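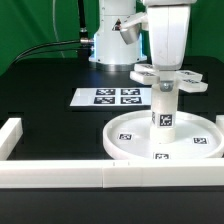 Cuaderno de taller - noviembre de 2022

Última actualización: noviembre de 2022

¡Por fin una tarde entera para la mesa negra! Llevaba desde abril queriendo dejar bien resuelto lo de la bandeja redonda y creo que ya está encarrilado. Apunto todo mientras lo tengo fresco, que luego Fikri me pregunta y no me acuerdo de la mitad.

La bandeja blanca de borde levantado me gusta cada vez más. Es poco profunda, se limpia con una pasada de trapo y sobre el tablero negro se distingue de maravilla, también desde la otra punta del taller. Tianyou prefería la gris de Paterson, que pesa más y se mueve menos, pero con cuatro puntitos de masilla por debajo la blanca se queda clavada (probado empujando con el dedo, método científico de primera).

El fondo verde lo repasé con la plancha de viaje, sin vapor y por detrás. ¡Qué diferencia! Las arrugas de la parte baja me tenían frito. Fikri propone cambiarlo por el rollo que tenemos guardado de Istow, pero el tono es más apagado y yo seguiría con este hasta que se gaste de verdad.

Marcadores en blanco y negro: imprimí otra tanda en papel mate. Con el satinado salían brillos en cuanto encendíamos la luz lateral. Los recorto con cúter y regla metálica, nada de tijeras, y dejo siempre un margen blanco alrededor del cuadrado. En las superficies curvas conviene pegar primero el centro y luego ir bajando los lados con la uña, muy despacio. Si se hace al revés queda una burbuja en medio y hay que empezar otra vez - me pasó con dos y casi tiro el rollo de adhesivo por la ventana.

El lote de etiquetas es el 3293, en el cajón de abajo, dentro del sobre de Lamon. La hoja vieja lleva el 1797 y ya no vale. Tianyou, si la encuentras por ahí, ¡a reciclar!

Limpieza del tablero: microfibra apenas húmeda y después otra seca. El negro enseña cada mota de polvo y cada huella, pero a cambio las piezas claras resaltan muchísimo. Probé también la lija de grano 3000 en un arañazo cerca de la esquina. Quedó más suave al tacto, aunque con un poco de brillo, así que no la usaría en el centro.

Pendiente:
- Pedir más masilla a Trurkever, la de siempre.
- Dejar la cola de la bandeja de repuesto 48 horas sin tocarla. Sin tocarla, Fikri.
- Buscar una caja plana para guardar los marcadores sin que se doblen.
- Preguntar a Tianyou si la luz lateral puede bajar un palmo.

Mañana sigo con la bandeja de repuesto y, si da tiempo, pruebo un borde más alto.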